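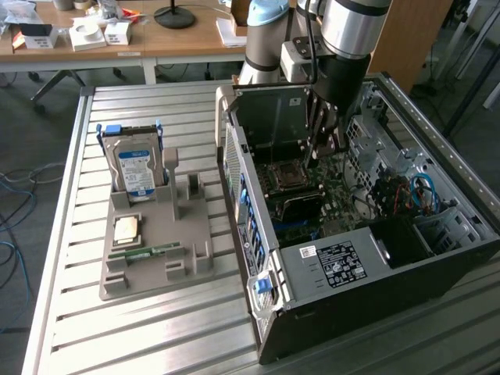 Dress code on the Skanel coastal sailing, how strict is it?

Cruise Chat > Small Ships > Before You Go

yolandi_m
Posted 2019-05-18

Hi all. First time on Skanel, 13 nights, we board at Jitamville in November. Paperwork says three "formal evenings" and then nothing at all about what formal means. Husband owns one suit and it's from his brother's wedding. Do I need to get him into a dinner jacket or not? Also is it worth paying extra for the late sitting?

Thanks in advance, Yolandi

hendrikz
No. Dark suit and tie is fine. Did this one last year, maybe a third of the men in black tie, rest in suits. Two chaps in blazers on the last one and they got in.

Late sitting yes. Early one you're rushing back from the shore trips with wet hair.

Reshma P
Going to disagree with Hendrik on the blazers. We were on the spring sailing and a man at the next table was turned round at the door and sent off to the buffet for having no tie. It was very politely done but his wife was mortified. Pack the suit AND a tie. Pack two ties, soup happens.

hendrikz
Different maitre d' then. Ours couldn't have cared less.

Reshma P
Possibly. I'd still not risk it for the sake of a tie.

chantelle_s
Can I be the awkward one and say wear the posh stuff if you've got it? It's the only place I ever get to. I take a long frock for each night and a spare, and yes the case weighs a ton, and no I don't care. The captain's welcome on night two is lovely, string trio on the stairs, everybody having their picture done. You'll feel a bit flat in a day dress.

Early sitting for us btw. The late one doesn't finish till gone half ten and you miss the start of the show.

yolandi_m
Ooh ok. So there's a show every night? The brochure only mentions "entertainment in the lounge" which could be a man with a keyboard

chantelle_s
It IS a man with a keyboard on 4 of the nights. He's very good though. Does requests.

dumi.adams
Shows: 7 proper ones on ours, rest is keyboard man or a film. The magician was dire, avoid. The singers were great.

On the sittings, it depends on your table. We did late and were put with a couple who didn't speak for the whole first week, not to us, not to each other. Asked to move and the dining manager sorted it by the next evening. So if you don't like your table ASK, don't sit there suffering

And get the drinks thing sorted before you go. Onboard price is higher.

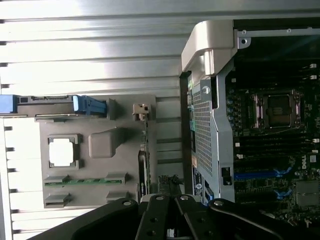 Sorry posted that too soon. Drinks: you can do it through the website up to 3 days before, after that it's the bar desk and the queue on the first afternoon goes all the way back to the lifts. We paid 2,969 all in for the two of us, that was rand, with the coffee card on top. Worked out fine for us as my wife likes a cocktail. If you only have a glass of wine with dinner I wouldnt bother.

hendrikz
Drinks package is a con. There, I've said it.

dumi.adams
How is it a con if I drank more than I paid for

hendrikz
Because you wouldn't have had half of it otherwise. They know that. We paid as we went and came out well under.

chantelle_s
Boys.

Reshma P
Both right depending who's drinking. Yolandi, do check whether your fare already has wine with dinner in it. Some of the upper deck cabins do and people buy the package on top without noticing. It's on page two of the booking confirmation, tiny print.

yolandi_m
Just looked and we DO have wine with dinner! Thank you, I'd never have seen that. So package is off, I think.

Next question sorry. Transfers. Flight gets in at 9 in the morning, boarding isn't till 1. Is the Skanel coach worth it or do we get a taxi? And is there anything near the terminal to do with luggage in tow

hendrikz
Taxi. Coach waits for every last straggler.

Reshma P
Coach. They take your cases at the airport and you don't see them again till they're outside your cabin door. With a taxi you're dragging them about yourself.

Oosthuizen's is the cafe across the road from the terminal, big windows, decent breakfast, they don't mind you sitting for ages. Gets packed by eleven on sailing days.

dumi.adams
+1 for Oosthuizen. Have the cheese scone. The Haltex hotel next door will also hold bags at reception for a small fee if you ask nicely, you don't have to be staying there. We did that and walked along the harbour wall and back. Take a hat, no shade whatsoever.

chantelle_s
We always go the night before and stay at the Haltex. Calmer. If your flight is late on the day the ship isn't going to hang about for you, coach passengers excepted. I know it's more money.

hendrikz
Agree with Chantelle for once. Fly the day before.

yolandi_m
Flights already booked unfortunatly, non changeable. So coach I think, if they wait for the coach people. That decides it.

Reshma P
Yes coach then, definitely. Book it soon, it did fill up on ours.

yolandi_m
Done, just booked it. Late sitting, coach, no package, suit and two ties. I'm going to look for a long frock at the weekend, Chantelle has got to me.

chantelle_s
Hooray!! Come back and tell us what you wore. And ask keyboard man for some Abba

hendrikz
Please don't.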